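Gallery: The Deken Tray Sorting Package in the Simulator

Words by Ryan Fairclough, with help from Kieran Hartley and Jytte Fogh
Posted Sat 26 October

Deken wants small workshops to buy a sorting arm before they have seen one move. The pitch goes like this. You sign up for the simulator, you drag your parts and trays onto a virtual tabletop, you watch the software teach the arm to put things where they belong, and when you like what you see you order the hardware and load the same program onto it. The sales page calls this "proof before purchase." I've been using the simulator on and off since January, and I'd call it a pretty good simulator with a very confident sales page attached.

Wainwright sells the package in our area and set us up with a trial account. They didn't see this page before it went up. They did ask, twice, when it would be ready.

What you get

The simulator seat is $161 a month. That buys one user, one arm model, one cell layout open at a time, and 512 training runs. More runs are sold in blocks, and the price of a block isn't on the website. You have to ask. Stuart Haworth at Wainwright gave me a figure over the phone and then asked me not to print it, so I'll just say it made the monthly fee look small.

A run is used up when you press start. If you notice a tray in the wrong place two seconds later and stop it, the run is gone. I lost a lot of mine that way in the first week. There's a free preview mode that shows the arm going through its motions with no learning behind it, and I'd tell anyone starting out to live in there until the layout is settled.

The starter job is tray sorting: small cubes and other little pieces on a table, some open trays with handles, an arm with a two-finger gripper. It's a sensible choice. Plenty of shops have somebody at a bench doing a version of it all afternoon, and it's easy to tell whether it went right.

How it looks

Very nice. I'll give them that without a fight. The shadows are crisp, the arm looks like a solid object, and somebody put real time into the room around the table. Jytte, who does our layouts, liked the lighting and asked why the bench in our own shop couldn't look like that.

My trouble is that looks are the cheap part. A customer sees a handsome picture and takes it for an accurate one. What matters to me is whether a cube slides when a finger clips it, and whether it slides as far as the one on my bench does. You can't judge that from how well the shadows were done.

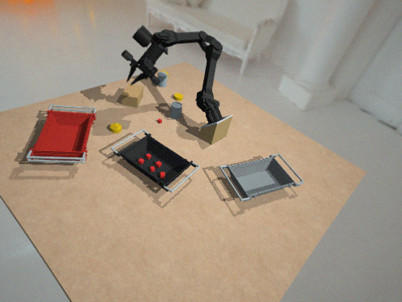
Friction is one slider, running from "low" to "high," with no units. The same slider covers the table, the trays and every part on it. Kieran asked support how to set a slick tray on a rough table and was told the feature was "on the roadmap." He asked which end of the roadmap. They haven't written back.

Weight is handled better. You can type in a value for each part, and the arm does slow down with heavier ones. Tray walls are treated as hard and perfectly still, though, and so are the trays themselves unless you tick a box marked "loose containers," which doubles the time a run takes. It's off by default. In every clip on the sales page, the trays stay put like they've been bolted down. I asked whether the box was ticked for those clips and got a long answer about rendering quality.

What we tried

We built three layouts. The first was the stock one, straight from the menu. The second was the stock one with the trays turned and moved each time. The third was our own, with parts measured from a bin of plastic spacers we sort by hand at the Kestden shop.

The stock layout learned fast and worked well. I'd be surprised if it didn't. That's the one they show at trade fairs.

Moving the trays hurt it more than I expected. We ran 50 tries after training and the arm put everything away in 39 of them. The other 11 ended with at least one piece on the table or in the wrong tray. A few of those were near misses where the gripper let go over a tray wall and the piece dropped on the wrong side. Callum Heywood, who has run pick-and-place machines for most of his working life, watched a handful of those and said he'd send the machine back. I think that's harsh for a first evening's work. It's also how a buyer is going to see it.

Our own layout we never got to a state I'd want to report a score for. The spacers have a hole through the middle and the simulator filled it in when we loaded the shape, which made them heavier and gave the fingers nothing to hook. There's a setting to keep the hole. Turning it on brought our machine to a crawl, and the recommended computer listed on the box is the one we were using.

The scoring screen

I have a real complaint about this one. When a set of tries finishes, a big green number comes up. For our moved-trays test, the one with 11 failures out of 50, the green number said 94 percent. I thought I'd read it wrong.

It counts pieces, and every piece placed correctly adds to the score, so a try that leaves one cube behind still counts for most of its worth. That's a fair thing to measure as long as you say so. On my bench, a tray with one wrong part in it is a bad tray, and somebody has to go through it. By that count we were at 78. You can get the per-try result by opening the log and adding it up yourself. I'd like it to be on the screen, in the same size type.

Stuart's answer was that most customers find the piece score "more encouraging." I believe him.

From the screen to the bench

Wainwright has a demo arm at its Brerham showroom, and they let us load our program onto it for a morning. It was the moved-trays program. They had the matching tray set out already, and the staff there were friendly and left us alone, which I appreciated.

The move itself was painless. One file, one cable, a calibration step where you touch the gripper to four corners, and then it ran. I've spent whole weeks on that step with other systems, so credit where it's due. The emergency stop was where you'd want it and did what it should when Callum leaned on it.

Then it got ordinary. The arm was slower than in the simulator because the safe speed limit on the hardware is lower, and the simulator doesn't use that limit unless you pick it from a menu. Cubes near a tray wall gave it trouble. Twice it nudged a tray by the handle on the way past and carried on as though the tray were still where it had been. We only had the morning, so I'm not going to put a number on it. My notes say "fine when nothing moves."

Kieran was kinder. His view is that for somebody sorting the same parts into the same fixed trays, all day, this would do the job and the simulator would save them a bad month of setup. I don't disagree with that. I'd only point out that the same customer could get there with a fixed-program arm and a couple of brackets, and no subscription.

Questions I'd ask before paying

Was the "loose containers" box ticked in the demo you were shown?

Is the score per piece or per try?

What does a block of extra runs cost, in writing?

Can you bring your own parts to the showroom, and can you bring back the program you trained on them if you cancel? The contract we saw says trained programs stay readable only while the seat is active. Stuart says an export option is coming. It wasn't in the version we had.

Who it might suit

A school or a training shop would get good use out of the simulator alone, and if Deken sold it that way at a lower price I'd be a lot warmer about it. Jytte had a working layout in under an hour with no robot background at all, and she enjoyed herself. The menus are plain, the help pages are written by someone who has used the thing, and it crashed on us only once.

For a shop that wants parts sorted by spring, I'd hold off on the order form until you've stood next to the real arm with your own bin of parts. We're keeping our seat one more month to try the spacers again on a faster computer. If the result is better, I'll add it to this page.

Comments and corrections can go to the Kestden shop desk. If you've run the gray tray set with loose containers switched on, I'd especially like to hear what speed you ended up at.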